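05/05/2019 – Tile bench, adhesive and grout trials

Took the 14 test panels off the rack this morning. All had been left for 21 days. Tharun Unnithan did the pull tests while I wrote up. The Bergeron mix held best on the old plaster backing, top reading 464 N. Drestetero came away cleanly at 162 N, same as last time, so I am dropping it.

Grout next. Shiuli Munasinghe wants a thin grey line for the long hexagon and blue diamond layout, and no white, as it shows every stain. Corners are the hard part – the diamonds have to be set out from the corner before anything is cut.

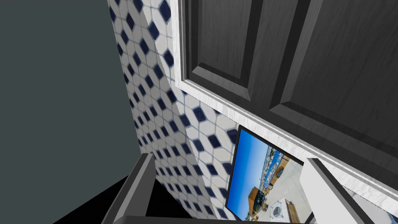

Still to do

Mix a fresh batch of the grey, a bit stiffer. Ask Rallier whether the spacers come in a smaller size. Sharpen or replace the scribe on the small cutter. Repeat the Bergeron pulls on bare board in July, once the new sheets are in.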